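# Hand-held gripper for folding practice – project report

February 24, 2023

I've called the build Plulter, mostly because the folder needed a name and that's what I typed.
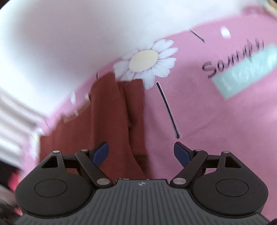 Back in October I thought the mechanism would eat all my time, and that teaching it about laundry would be the easy bit. Wrong way round! The linkage went together in 2 evenings at Viten (the shared workshop behind the bike shop), and I've been fighting with cloth ever since.

The layout is a parallel jaw: black arms on either side of a ridged grey body, with metal pivots and dark blue pads at the tips. I went through 4 versions of the pads. The first lot were far too hard and just skated over cotton, and the second lot gripped so well they wouldn't let go of a sock.

Thin stuff is still the worst. If I come in flat, the jaws close on nothing – if I push down a bit first, a ridge of fabric pops up between the pads and I can pinch that. Two layers at once is a coin toss, and I often get the top one when I wanted both.

So far I've logged 3029 grasps, and I threw out 13 sessions where I'd forgotten to zero the jaw width (label your sessions, please).

Still to do:

- softer springs, my wrist aches after an hour
- a proper stop so the arms can't over-open
- rerun the towel set with the version four pads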